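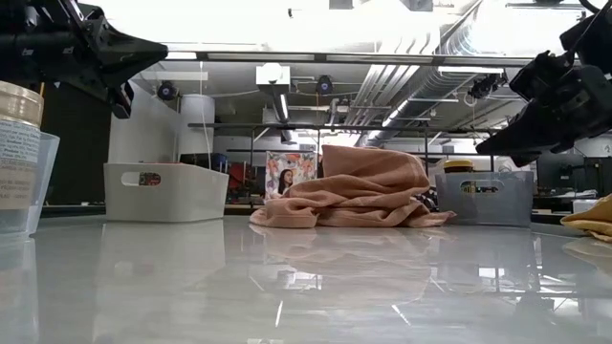 Dundville, population 2,650, now has 3 stores that will sell you a box to put your other boxes in. I have shopped at all of them. My closets are full of order and I still can't find the tape.

My complaint is with the word "system." A drawer used to be a drawer. Now it comes with a label maker and a weekend of your life — and by July the batteries are back in with the birthday candles. 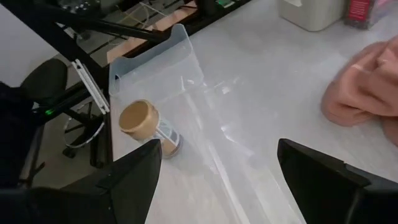 My grandmother ran a house of six out of one kitchen drawer. It stuck. You hit it with your hip, and inside was everything, including string. She could put her hand on a fuse in the dark.

So I've quit sorting. The 11 matching baskets went to the church sale, where I'm told they sold in minutes, to people with closets.
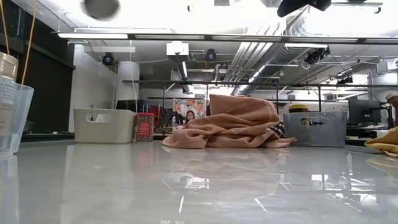
*A towel, unfolded, beside a white bin.*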